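What Release Day Leaves Out

by Svenja Kuster
Jan 22, 2021
474 shares | 13 comments

Every few months a minister stands at a lectern and tells us the parole backlog is under control. I've stopped believing it.
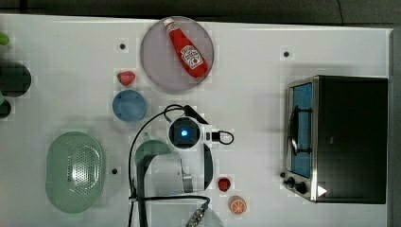
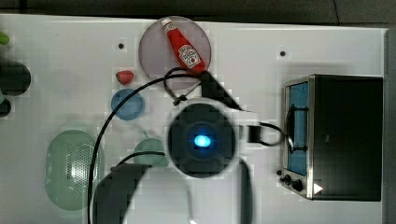
Counting the wrong people

The figure this time was 900 hearings cleared since June. Fine. Cleared how? A hearing that gets put off and relisted under a new file number counts as cleared. So does one where the prisoner gives up and withdraws. My brother did that at Cendlow, after his third postponement, and somewhere in an office he became a good result.

Then there's the Rainer program, which is meant to find people a bed and a job before they walk out the gate. I asked for its completion rate and got a brochure. The brochure had a lovely colour photo of a man in a hard hat – no numbers.

I'm told I should be patient, that reform takes time. Maybe so. But the people saying it go home at five, and a bloke waiting on a hearing that keeps moving has already been patient for years.

Publish the withdrawals. Publish the postponements, and who asked for them. If the backlog has honestly shrunk, those pages will show it, and I'll write another column saying I was wrong.

Contact us | Copyright 2021 | Back to top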